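Section 4: Setting up the sorting cell for a new shift

I wrote this section after we'd had the cell at Ultedcombe for a few months, and I've rewritten it twice since. If you came here from the old laminated sheet, bin the sheet. Steps 3 and 7 on it are wrong now.

I'm assuming you've read Section 3 (power, air and the emergency stops) and that Kenneth Baxter has signed your card. If he hasn't, go and find him first. He's usually in the goods-in office until ten.

4.1 What used to be your job and what is now

Before the cell arrived, two of us stood at the bench and sorted returned parts by hand, a tray at a time, all day. I did it for years and my shoulders still remember! These days the arm does the picking and placing, and one person looks after it while also covering the packing desk. So you'll do far less lifting and a lot more looking, and I'd be fibbing if I said that felt natural in the first week. I kept wanting to reach in and help.

What's left for you:

- setting the arm up and checking it at the start of the shift
- showing it new part shapes when they come in
- dealing with anything it refuses to pick
- filling in the log (yes, still on paper)

Nobody lost their place over this, by the way. Two people moved across to repairs and one went to Florner, our sister site, to help them set up theirs. I mention it as new starters always ask me, usually on the first tea break.

4.2 Before you start

You'll need the tablet, the set of practice blocks and a dry cloth. The blocks live in the drawer under the tablet stand. Please put them back there on Friday so the weekend crew can find them.

CAUTION: Keep the arm in Hold until step 6. Hold shows as an amber bar across the top of the tablet. If the bar is green, the arm can move at any moment, even if it has been still for ages.

4.3 Start-of-shift check

1. Put the arm in Hold. Check the amber bar.

2. Wipe the board down. Dust on the wood upsets the picking more than you'd think, and so do the little paper labels that drop off the returns.

3. Push gently on each corner of the board. It shouldn't shift against the table at all. If it does, stop here and go to 4.6.

4. Tip the practice blocks out and spread them about. Use more than one shape and more than one colour. Leave some of them close together, nearly touching, as that's how real parts turn up and a tidy layout makes the check far too easy. I like to get a star or a heart in there somewhere, they're the ones that catch it out.

5. Step back behind the yellow line and shut the gate. 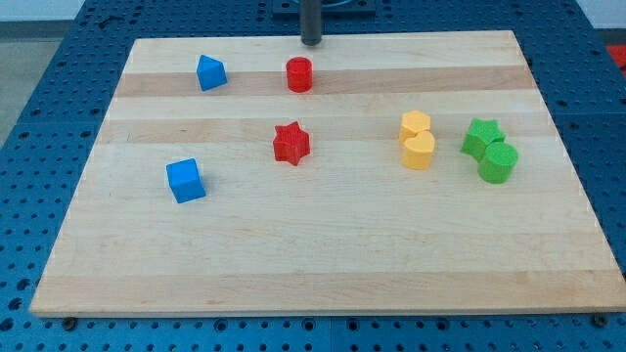 6. On the tablet, press Release, then Practice Run. The bar goes green. Keep one hand near the stop button for the first few picks. After that you can relax a bit, but don't wander off to the packing desk until the run has ended.

7. Read the result. You want a pass on every block. One miss is allowed if the second try is clean. Two misses and you run it again from step 4 with a fresh layout.

8. Put the arm back in Hold, collect the blocks, and write the result in the log with your initials.

NOTE: If you get programme 102 on the screen instead of Practice Run, somebody has left it on the night list. Press Back twice and choose it from the top menu. Don't run 102 with the practice blocks out. It expects full trays and it'll sulk.

4.4 Teaching it a new part

This is the bit I enjoy most, and it's where your own hands-on knowledge really counts. If you've handled a part for years you already know which face it likes to land on and where it's awkward to hold. The arm hasn't a clue until you tell it.

1. With the arm in Hold, put one of the new parts on the board on its own.

2. Press Learn Part and follow the pictures on the tablet. Turn the part a little each time it asks.

3. Choose the grip. Flat sides first, if it's got any. For round parts choose the low grip and leave the speed on Slow.

4. Add a second part of the same kind close by and do one trial pick.

5. Save it under the stock name. Please, please not "bracket thing new". We had 3 of those by May and I had to open every one.

4.5 When it refuses a part

You'll hear two beeps and it'll wait. Don't take it personally, and don't rush, the queue can stand still for a minute. Press Hold, open the gate, move the part somewhere with a bit more room, shut the gate and press Release. If it refuses the same part again, take it off and sort it by hand.

Code 686 means it has lost track of where the board is. That's never your part's fault. Go to 4.6.

CAUTION: Never reach over the gate to nudge a part, however quick you think you are. We've all been tempted. The arm will stop if the gate opens, but it can't tell that you're leaning over the top.

4.6 If the board has moved

1. Put the arm in Hold, then turn the key to Off and take it out. Keep it in your pocket.

2. Square the board up to the marks and press it down firmly.

3. Turn the key back on and run Find Board from the tablet.

4. Go back to 4.3 and do the whole check again.

If Find Board fails, ring Hrubý in Putov. They built the cell, they answer quickly and their English is much better than my Czech. Have the log in front of you when you call, as they'll ask for the last clean result.

Changing the gripper pads is in Section 5.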